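Gripper Test Operators and Fault Reviewers wanted – Kikwood site
Posted 20 October 2021
Gerby Handling, Kikwood
Part time, paid hourly, start as soon as you can

We need people fast. Short version: one of our sorting arms dropped its grip in May, a jar came down on the wrong side of the guard, and the cell has been shut ever since. No one hurt. But the guard should have stopped it and it didnt, and we are not turning that cell back on until we know why the fingers opened.

What we know so far. The jaw lost closing force with a load in it. The controller logged fault 2936, which is a plain slip warning, and carried on moving. It should have thrown 3070 (grip lost, stop everything). By the time 3070 came up the jar was on the floor. Two separate problems, maybe three. The Fonon controller has been swapped, the old one is on a bench being picked apart. Fingers and pads are next, and that's where you come in.

The work

Handling everyday packaged goods over and over, by hand, with gripper tools, and writing down every slip. Bags, pouches, boxes, bread, jars later on. Soft bags are the worst. They look held and then they creep out an inch at a time, and the slip reading stays low right up to the point where it's gone. We want lots of those. Ugly grabs, half grabs, corner grabs, grabs where the thing underneath comes up too.
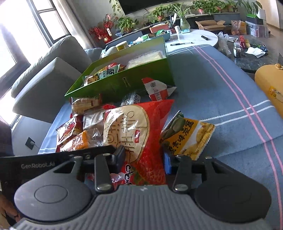 You will also sit with the fault logs for part of each shift and match them up with the notes. If the log says slip and your notes say nothing moved, flag it. If your notes say it slid and the log is quiet, flag it twice as loud. Those are the ones we're after.

Hours and place

Shifts are short, mornings or afternoons, your pick mostly. 13 places in total. 2 of those are for lead reviewers who will write up the findings for the safety file – more hours, better rate, please say in your note if you want to be considered. Ground floor, step-free entrance, bus stop across from the gate. Parking is tight before nine.

Who we want

Steady hands, patience, readable notes. You don't need a robotics background. Warehouse, kitchen, packing line, lab, grocery, all good. If you have ever filled in an incident report and meant it, tell us about that.

For the lead spots: some experience reading machine logs, or with lockout procedures. Anyone who has worked on Ghiță cells or similar please say so, the guard on ours came from there and the wiring drawings are hard going.

You must be 18 or over. Tell us ahead of time about any wrist, hand or shoulder trouble, we can set you up on logs only. Some of the food items contain nuts and wheat so if you have an allergy let us know before your first shift and not on it.

Safety, please read

You will not be working inside the cell. It is locked out and stays that way for the whole of this job. If anyone asks you to go past the yellow line, say no and come find the shift lead. Hair tied back, no rings, no loose sleeves, closed shoes. Stop if your hand gets tired. Tired hands give bad data and also they hurt.

Any near miss gets reported the same day, however small. A pinched finger counts. The May drop had a couple of small slips in the week before that got shrugged off and never made it into the log book, and we are still kicking ourselves.

Pay and paperwork

Paid every two weeks. Induction is paid as well, takes half a morning. You'll sign a short agreement covering the fault data, since the investigation is still open, please don't post log screens anywhere.

How to apply

Send a few lines thru the form on the Gerby jobs page. No cover letter needed. Put "grip test" in the subject, say which shifts you can do and when you could start. We are reading them as they come in and will close the ad when the places are full.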